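3. The Stisbridge convalescent home, its building and records 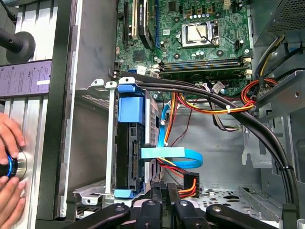 The home at Stisbridge opened as a seaside hospital for children with bone and joint tuberculosis and stayed in use, under three different names, until the county closed it. Most of the patients came from the mill districts inland and remained for many months. Visiting was allowed once a month, and the journey from Rorau took most of a day, so a good number of parents came rarely or never.

We worked from the admission registers, which Maillard and Tsai transcribed between May and September. The registers list 901 children. Of these, 246 have a second entry, usually after a relapse or a failed placement at home. The entries for the early years are short — name, age, parish, a word or two on the complaint — and become fuller once Dr Vidal took over the wards.

Figure 3. Interior of a desktop computer, with the motherboard, processor and memory slots exposed.

Vidal wanted the beds outdoors in all but the worst weather. The south veranda was built for this purpose and held 20 beds, later cut to 15 when the schoolroom was enlarged. Former patients interviewed by Gilbert remembered the cold more than the treatment. Two of them also spoke of local children who would not walk past the gates. Lebrun (section 5) found the same fear of infection in letters to the parish council at Ostimberg, where a similar home was refused.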